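# Waffle Fabric Items: Care and Storage FAQ

Applies to soft goods in the Plernska range that combine gray waffle fabric with smooth knit parts.
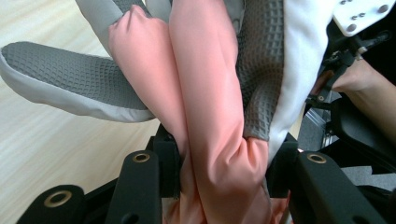
**Can I machine wash them?**
Yes. Use a mesh bag, a gentle cycle and water no hotter than 40 °C. Turn the waffle side inward. Wash pink and gray parts separately from dark clothing for the first 2 washes.

**Can they go in the dryer?**
No. Heat flattens the raised grid. Dry flat on a rack and reshape the tubes by hand while damp. Allow nearly 9 hours at room temperature.

**The tubes are wrinkled after storage. Is this a defect?**
No. Knit tubes crease under pressure. Roll each one between the palms and leave it uncovered overnight. Do not iron.

**How should they be folded?**
Fold along the plain areas, keeping the textured surface outward. Lay tubes side by side without twisting. Do not stack more than 7 items in one Dreteck bin.

**A thread has pulled out of the waffle fabric. What now?**
Do not cut it. Work it through to the back with a blunt needle. If the border stitching has opened, stop washing the item and request a repair.

**Who handles repairs?**
Na-rae So at the Diltitz workshop. Items must arrive clean and dry. The workshop is closed Sunday.

**Is fabric softener allowed?**
No. It leaves a residue in the grid and reduces absorbency.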